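4.2 Equipment plan and budget lines

The second-year purchase was planned line by line, and the order below is the order we would buy in again. Prices were fixed on July 14, 2023 and not revised. All amounts are shares of the equipment budget, to keep the exchange rate out of it.

Arms first. Two arms, same model, bought as a pair from Nakus. Single-arm quotes looked cheaper on paper but the second unit would have come under a new order, with new freight and a new controller revision. The pair took 71 percent of the budget. Wrist modules and grippers were budgeted separately, 18 percent, and this line was too small. Fingers wear. We had planned one spare set per arm and by June were borrowing from the Truso bench.

Grippers need not match. Our planning sheet assumed identical tools left and right, which makes spares easy, but household work asks for more than one shape of contact. Mixed tools mean two spares lists and two calibration routines — budget staff time for both.
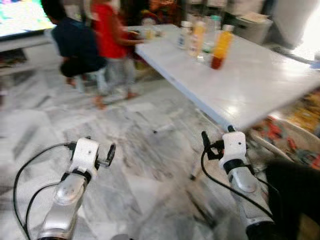
Figure 6. Bimanual setup at a white table in a home. Bottles on the tabletop, two children in the background.

Cabling was the line most often left out of the plans we compared. External cables loop out from the arms and sweep some distance to the side, and in a living space that distance has to be added to the footprint. Floor plans drawn from the arm data sheet alone were wrong for every home in the Brirmont set. We now add a cable allowance before choosing a room, and we buy sleeves, clips and strain relief with the arms, not after. Cheap parts. Long lead times though, particularly for the connectors.

Camera selection deserves more money than we gave it. Blur during fast turns of the head camera makes a lot of footage useless for labeling, and the low-cost sensor we had picked does poorly indoors in mixed light. Shutter type should be a hard requirement in the tender. Resolution matters less then we expected; we paid for it and mostly downsample.

Homes also cost more than labs in ways that do not show up in a parts list. Families stay in the room. Polished floors reflect, tables differ in height, and things get moved between sessions. The Mạch protocol sets aside a separate line for site preparation and safety (stop buttons, floor tape, insurance, a second operator) and we recomend copying it. In our plan this was folded into "misc" and ran out early.

Shipping: 300 kg total with cases. Above the limit for the standard courier, so freight, so a loading dock or a very patient driver. Check this before signing.

Remaining funds went to consumables. By the close of the year 97 percent of the budget was spent, and the reserve would not have covered one replacement wrist. For the next round we propose fewer sites, a bigger spares line, and cameras quoted together with the arms. Lease terms are treated in 4.3.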